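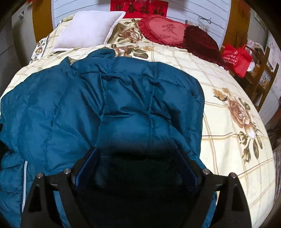 Minutes of the residents' meeting, Dallmont house, held in the downstairs kitchen on 6/12/20. The main subject was the putting away of winter clothes and the order in the bedrooms before the summer guests come. It was agreed to begin with the back bedroom, as the bed there is the widest flat place we have for folding. The teal down jacket was taken as the first piece to discuss, laid out on the cream bedspread with the roses, and most of the questions below came from it.

Present: Noreen Mulligan (chair), Gilang Chong, the two residents of the upper floor, the resident of the front room, and myself, taking the minutes. In total six persons. Apologies were received from the family in the annexe, who had a delivery.

1. Minutes of the last meeting

The minutes were read and accepted with one correction. Under the item on the washing line, the word "repaired" should be "inspected". The line is still not repaired. Gilang Chong will ask for the longer ladder from the neighbour.

2. How we fold the down jackets

Noreen Mulligan reported that last year the jackets were rolled tightly and pressed into the bottom drawers. When they were taken out in March, the down had gathered in lumps at the hems and two of them needed a long time in the dryer before they were good to wear. She proposed that we fold flat and loose instead. Gilang Chong prefers rolling, because the drawers are shallow, but he accepted that rolling could be kept for the thin raincoats.

The following way was agreed for all down jackets in the house:

Empty the pockets first. Close the zipper up to the collar.
Lay the jacket on its front and smooth it with the open hand from the collar to the hem.
Bring the sleeves over the back, one and then the other.
Fold from the hem in two parts. Do not kneel on it to push out the air.

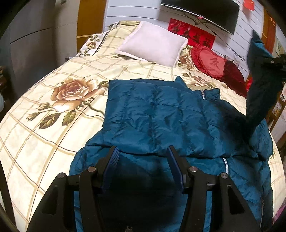

There was some discussion on the sleeves. The resident of the front room said that a sleeve should be held at the cuff and shaken a little before it is folded over, so the filling goes back to its place. Noreen Mulligan asked that we do this gently, as one older jacket in the house is already losing feathers at the elbow. Agreed. It was also agreed that no jacket goes away damp. If there is doubt, it hangs one night more on the rail in the hallway.

The question was raised if two persons are needed for the folding. The meeting found it is easier with two, but one person can do it if the bed is clear.

3. Storage bags and boxes

Gilang Chong has compared the prices. The cloth storage bags from Oei cost 12 dollars each and have a window on one side. The boxes from Gerix are cheaper, but they are stiff and do not go under the low beds. He measured under the bed in his own room and the lid was catching on the slats.

Noreen Mulligan asked how much is left in the house fund for this purpose. The amount is 400 dollars until the end of March, and it must also pay for the new mattress cover. After discussion it was decided to spend not more than 50 dollars on bags now, and to look again after the guests have left. Vacuum bags will not be bought. Two residents had bad experience with them and nobody spoke in favour.

Each bag will have a paper label with the room and the type of clothes, written in capital letters. Names of persons are not needed on the label unless the person wishes so.

4. The back bedroom

The room will be used by guests from Firkden, and it was asked what must stay and what must be moved. The television stays on the wall where it is. For the bed, the chair proposed that anything which does not belong to sleeping is taken off before folding starts, so for example the bright red bag and the dark red cloth beside the round cushion would go to the shelf. She noted that when a jacket is bunched up in the middle and other things are around it, one cannot spread the sleeves. The residents of the upper floor agreed, and will make space on the shelf by moving the board games downstairs.
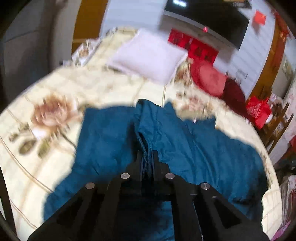 A second point under this item was the order of work, which in the past was not clear between us. It was decided that clothes come first, then the bedding, then the floor. The person who folds is also responsible to look under the bed afterwards. With the white pillow and the red cushion left at the head end, there is still a good space in front for one crumpled jacket, and that is enough, so please bring the jackets one at a time. The others wait on the rail and not on the floor.

5. Bedspreads and cushions

The chair reminded that the bedspreads are washed cool and dried in shade. The cream colour turned a little yellow on one of the spare ones, and it is now used as a cover for the sofa - this is fine for everybody. 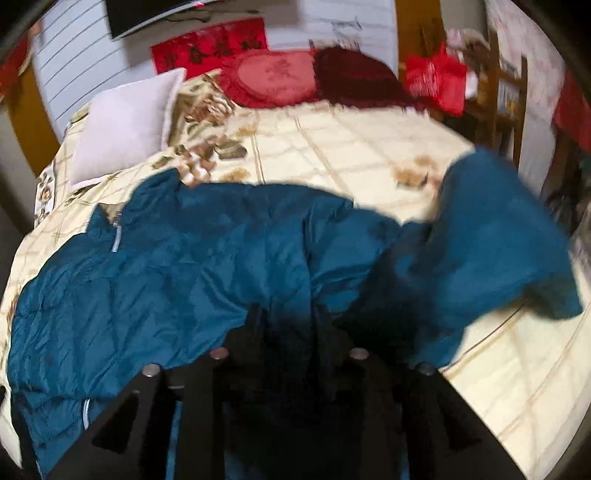

Cushions with decoration were the second part of this item. Some covers in the house can be taken off and some cannot, and last time one was washed complete with the filling. The round red cushion with the Chinese character and the ruffled trim will be only brushed and aired until we know if the cover opens. Gilang Chong will check the seam. The white pillow next to it gets a fresh pillowcase together with the sheets. If a jacket is thrown open over the bed, please move the cushion first, so the ruffle is not pressed flat under it.

6. Other matters

The dryer is making a knocking noise on the long programme. Residents are asked to use the short one for now.

A grey woollen glove for the left hand was found in the laundry. It is on the window sill.

Actions

Gilang Chong: order the bags from Oei, check the cushion seam, ask for the ladder.
Noreen Mulligan: write the folding steps on one sheet and put it inside the wardrobe door of the back bedroom.
Upper floor: clear the shelf, board games to downstairs.
Minutes writer: prepare the labels.

The next meeting will be in March. Items for the agenda can be left in the tin beside the kettle.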